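Flurer sorting staff hand the fiddly jobs to the grippers

15 November 2024

Staff at Flurer, the house-clearance and resale firm, have a new way of working, and they sound delighted with it. Hand-held grippers are now used to record how small valuables are picked up and boxed, and the recordings will teach the sorting arms at the Dumport depot to do the same from January.

The firm handles 106 clearances a year, and jewellery has always been the slow part. Cords slip, beads roll and chains knot themselves at the first chance!

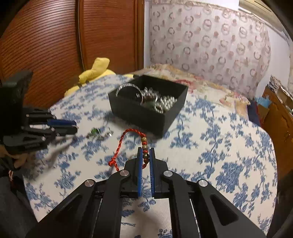
A red cord bracelet held between the gripper's blue pads.

Sorters who used to spend whole shifts bent over trays will move to checking, valuing and talking to families. Oriana Domínguez, a sorter, can't wait. "My neck is thrilled," she said. "I came into this job because I love old things, and now I'll get time to look at them properly."

Two of her colleagues, Facundo Ibarra and Sebastián Saavedra, have trained as gripper leads, a role that comes with a pay rise. Pearls, bangles and fine chains piled in one box are the sort of muddle they enjoy most.

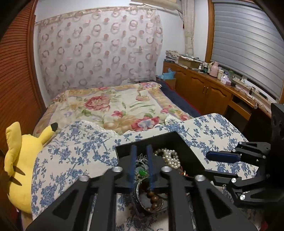 Will anyone lose their job when the arms start work?
Flurer says all 50 depot staff will stay on, with new duties agreed one to one before the change.

Horacio Pereyra, who manages the depot, said sorters will decide which pieces the arms may touch. Anything fragile stays with people for now.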